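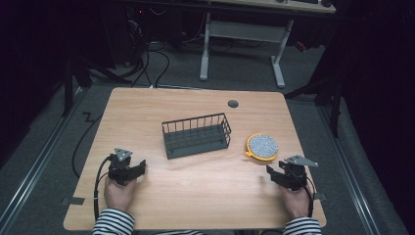
Ticket 453
Shop: Kiler online, home storage
Item: Flalum open basket, dark grey, rectangular
Also mentioned: Sudura table, pale oak finish
Status: Open (reopened twice)

Customer, 8.40 am
The basket rocks. I put it down on the table, press one corner, and the corner diagonally across comes up. Let go and it drops back with a click. It's meant to hold bits and pieces on a work table that people lean on, so it clicks all day. The listing says "sits flat on any surface". I'd like to know who checked that.

Kiler support, 10.15 am
Thank you for getting in touch. Slight movement is normal in a new basket and usually settles with use. Please place some everyday items inside and leave it overnight.

Customer, 10.32 am
Settles how? I can't see a basket changing shape because I've put a few things in it. I'll try it, but I'm writing down now that I don't expect it to work.

Customer, next morning, 8.20 am
Loaded overnight with two tins of paint and a bag of screws, well under the 4,000 grams on the label. Took everything out. It rocks exactly as before. I'm told these things settle "over time", and I notice that the time for returning it is 21 days.

Kiler support, 11.50 am
We're sorry to hear this. In many cases the cause is the surface and the basket is fine. Could you confirm the table is level?

Customer, 12.10 pm
Level and flat are two different questions and you've asked the wrong one. A table can slope and a basket will still sit on it without rocking. But I did both. Spirit level: bubble a hair off centre lengthways, dead centre across. Then a steel rule on its edge, laid across the top in both directions and corner to corner. No light under it anywhere except at the cable hole near the far side, where you'd expect it. The basket doesn't go anywhere near the hole.

The table is a Sudura and has given no trouble. It stands on carpet, and before you ask, yes, I made sure the table itself wasn't the thing rocking. I held the top still with one hand and pressed the basket with the other. Same click.

Kiler support, 2.05 pm
Thank you for the detailed checks. Please turn the basket a quarter turn at a time and tell us whether the movement changes. If the same corner of the basket lifts each time, the basket is at fault. If the lift stays at the same place on the table, it is the table.

Customer, 2.45 pm
This is the first sensible thing anyone has asked me. Results, all in the same spot on the table, with a bit of string tied to one corner of the rim so I couldn't muddle them:

Position 1: string corner lifts
Position 2: string corner lifts
Position 3: string corner lifts
Position 4: string corner lifts, perhaps a touch less

So it follows the basket. I then carried it to the kitchen worktop and got the same again. I'll accept the two surfaces could both be out in the same way, but I'd want good odds. 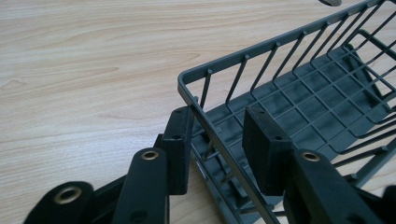
I also had a look at the base with the rule. Across the short way it's fine. Corner to corner there's a gap at the string end that takes a folded postcard. The grid in the floor looks straight enough to me from above, so I suspect the whole thing has a slight twist in it. Whether it left the factory like that or got it under something heavy in your van, I can't say, and I doubt you can either.

Kiler support, 4.30 pm
Our product team suggests warming the base with a hairdryer and pressing it flat under books.

Customer, 4.48 pm
No. I've paid for a flat one. If I cook it and it comes out worse, I can already guess what the next message will say about customer damage. Please confirm in writing that the return still stands if I try this.

Kiler support, next day, 9.25 am
We can't confirm that. We can offer a replacement, or the Chiba basket at the same price, which comes with rubber pads.

Customer, 9.40 am
I thought not. The pads on the Chiba sound like a way of hiding the same fault, and they'll drop off by Christmas. Send another Flalum. Could somebody put it on a flat counter and press the corners before it goes in the box? It takes ten seconds.

For now I've got a bit of folded card under the bad corner. It's quiet, though the card works its way out whenever the basket gets pushed along, so I'm not calling that a fix.

Kiler support, 10.10 am
Replacement ordered, with a note to the warehouse to check before packing. Ticket marked as solved.

Customer, 10.13 am
It isn't solved, it's ordered. Reopening. I'll close it myself once I've pressed all the corners on the new one.

Status: Open, waiting for delivery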